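Unit 4 handout — visit to the Hurkwood lab, Garavley
Read before Thursday's section
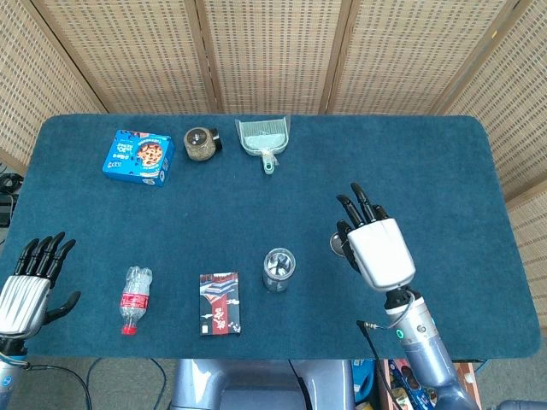

D. Tu

Notes from the demo, typed fast, sorry for gaps.

Tabletop handling. Two hands, four black fingers plus thumb on each. Everyday stuff on the table: snack box, water bottle on its side, small clear cup, dustpan, book or card box. Felt-type cover, woven screens behind.

Things to think about
- clear plastic. Bottle and cup both see-through — why is that hard for a depth camera? (wk 3 slides)
- flat book vs upright cup. Which grasp for each? Sketch both
- dustpan: handle points to the front. Does that help?
- cables from the forearms, where would you route them

Their numbers: 4,000 logged grasps so far, 37 objects in the full set. Ask how they reset between trials, I didnt get a clear answer.

Open day at Skakbridge is 18th December, 25 places, sign up on the sheet by the door. Closed shoes. No bags in the lab.

Write-up: one page, one object, one failure you would expcet and how you'd test for it. Due last class in December.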